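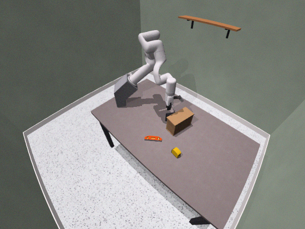 Meeting Room AV, Unit 4: Reading a Product Sheet for Table Connectivity
Instructor: Rosine Moulin

Before class, read the Vorkley and Brekke sheets in the packet. Bring a pen. We will be crossing things out.

What a launch sheet is for

A launch sheet is written to get a product onto a shortlist. It will tell you that a table box is "seamless" or "future ready." Neither word can be tested, so neither belongs in your notes. Strike them and see what remains. On the Vorkley sheet, what remains is a cutout size, a port list and a finish. No cable lengths, no power budget, no word on who sells the replacement retractors.

Terms you need

Table box: a housing set into the tabletop, with a lid, holding connectors or pull-out cables.
Interconnect plate: a panel of connectors, usually in modules you choose at order time. "Customizable" often means customizable once, at the factory. Ask.
Retractor: a spring or weighted reel that pulls the cable back. In my experience it's the first part to go.
Pass-through: a connector with no electronics behind it. Signal loss adds up across every one of these.

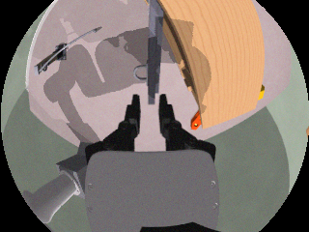

Charging claims deserve the same treatment. A port marked 100 W may share that figure with its neighbor, so two laptops get half each, or one gets nearly all of it. Look for the footnote. If there isn't one, write to the maker and keep the reply.

Case: the Drevgate boardroom

Solène Vidal ran this install and has let us use her punch list. The room had 2 table boxes, and the client was promised that any laptop would connect on the first try. Over the first month staff logged 78 connection attempts, and 19 failed. The vendor blamed the laptops. Vidal swapped the long passive HDMI runs for active ones and most of the trouble stopped. I'd be careful with "most," as the log was kept by hand and people stop writing things down once they're happy.

Note what the sheet had said: "supports 4K." Supports it over what length of cable? At what frame rate? Through how many plates?

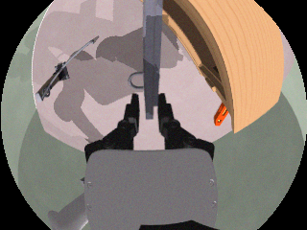
For next time

1. Take the Zesto plate sheet and mark every claim you could check with a meter, a tape measure or a phone call.
2. Write the questions you'd send the maker. Keep it to one page.
3. Read Vidal's punch list, especially the entries on lid clearance and cable slack.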